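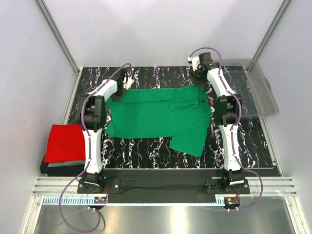 ## Clothes words, one drawer at a time

My neighbor Perihan Yüksel grew up speaking Turkish, and since April she has been teaching me a little of it over coffee on Sunday mornings. I told her I was hopeless with lists (I once bought a box of 800 flash cards and got through maybe a dozen), so she marched me over to my own dresser and opened the top drawer!

We did five words that first morning. *Gömlek* is shirt, *çorap* is sock, *pantolon* you can guess, *etek* is skirt, and *kazak* is the sweater I wear when the heat goes out. Then came the colors, and I was pleased as anything to learn that *yeşil gömlek* is green shirt, in the same order as English, so I went around saying it all day to the dog.

The little dots and tails on the letters still trip me up. The *ç* is just our "ch," and the *ş* is "sh," but my hand forgets them when I write. Perihan circles every one I miss in purple pen and then pours me more coffee. Next Sunday we're doing the kitchen cupboards, and I've already tidied the one with the lids.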